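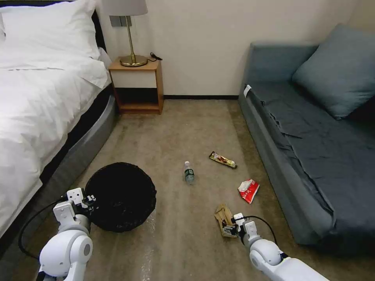
Chapter 6. Budgeting for Mobile Manipulation in Serviced Rooms

Kenza Zerouali and Radwa Saber
May 7, 2024
9 min read

6.1 Scope of the chapter

Chapter 5 dealt with fixed equipment, where the purchase price usually accounts for most of the lifetime cost. Equipment that moves between rooms and handles loose objects follows a different pattern. The arms and base are bought once, but grippers, cables, batteries, software support and staff hours recur for as long as the unit is in service. A budget drawn up from the supplier's quotation alone will understate the commitment.

The chapter uses floor clearing in guest bedrooms as its working task. The task is narrow: pick up discarded items from the floor, place them in a wastebasket, and leave the furniture as it stands. It is a useful case for planning because the items vary a great deal. A bottle is rigid, a wrapper lies flat against the carpet, and folded cardboard can be held by one edge. Each places a different demand on the gripper, and the buyer must decide which of them the specification will cover.

6.2 The unit of account

Costs in this chapter are stated per serviced room. The planner first fixes the number of rooms and the number of service days, then divides the annual cost by the product of the two. The Pliniden property, used in the worked problems, has 92 guest rooms on two floors. Its plan calls for 2 units, one per floor, so that neither has to use the elevator during the morning shift.

Cost per room should be worked out on rooms completed. A room in which an attendant has to return for a missed item is counted as half complete. This convention is strict, but it keeps the labor line and the equipment line from both claiming the same saving.

6.3 Categories of cost

Four categories are used throughout.

Capital: base, arms, head camera, charging dock, spare gripper.
Installation: mapping, network work, door and threshold changes.
Operation: power, supervision, cleaning of contact surfaces.
Reserve: fingertips, external cables, unplanned repair.

External cables deserve their own entry in the reserve. A cable that loops outside the arm can catch on bedding or furniture, and the replacement interval depends on the rooms more than on the machine. Aisle width between bed and sofa should therefore be measured before quotations are requested — not after.

At Pliniden the Memgate service contract allowed up to 366 hours of remote support in the first year. Ilham Berrada, who prepared the plan, entered the full allowance under operation and carried nothing forward. Section 6.5 examines whether that treatment was correct.

Related reading
Chapter 5. Fixed Equipment and Depreciation
Chapter 7. Lease Terms and the Skornance Case
Appendix C. Room Survey Forms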